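The clerk of Flindesville did not want to talk about who should win the council presidency. She wanted to talk about the rules for the vote, which she says have not been read closely in years.

"It takes a majority of members present, and if there isn't one, you vote again," she said in her office one afternoon in August. "There's no limit on how many times. People act surprised when I tell them that."
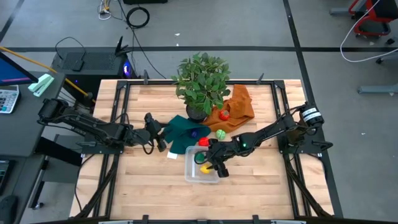 The last time the council went past a first ballot was in 2000, she said. That one took three rounds and ended a little before midnight. She keeps the tally sheets in a folder in her desk.

This time two members want the job. One represents Nindiden, the ward north of the rail line, and the other represents Prilluditz, where a special election in the spring was decided by 401 votes. Neither has enough support to win on the first ballot, and a small group of members has said it will not commit until it sees a plan for committee seats.

"I have heard every kind of promise," the clerk said. "Parks, zoning, the Gruber contract. None of it is binding, and I tell new members that."

The Gruber contract covers trash collection and comes up for renewal under the next president, who decides when it reaches the floor. She would not say which candidate she thought would move faster. 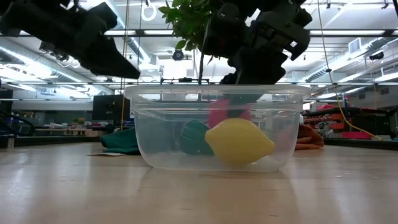

Ties are the part of the rules she would change. If two candidates are even after the third ballot, the charter calls for drawing lots, and it does not say how. "It just says 'by lot' – that's the whole sentence," she said. She would like a written procedure, with matching slips of paper and a clear plastic container like the one holding the toy lemon, so that everyone in the room can see in from the sides. A proposal she sent to members runs to 20 lines, and she has had two replies.

She expects the vote to start at 7 p.m. and has told her staff to plan on a long night. "I'll read the roll as many times as they need me to," she said.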